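4. Checking the grip in the simulator

Do this before you power up the real arm on the Mumville bench. Load the room file first, then the hand file.

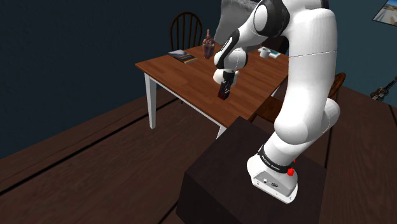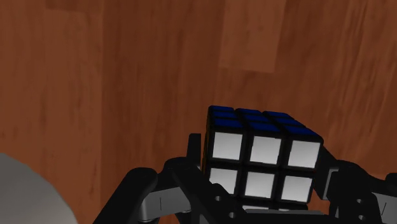
Fig. 4 - Simulator views. First: arm with two-fingered gripper over the table. Second: cube held in the black hand.

1. Open the Venda project and set the step rate to 800.
2. Close the fingers on the object and wait 2 seconds.
3. Raise the wrist slowly. If the object slips, go back to step 2 and add grip force.
4. Save the run under a new name.

Note: Port 3918 must be free - close any old session.

CAUTION: Do not go over 175 on the force slider.

Kevin Huamán, rev. 5 August 2020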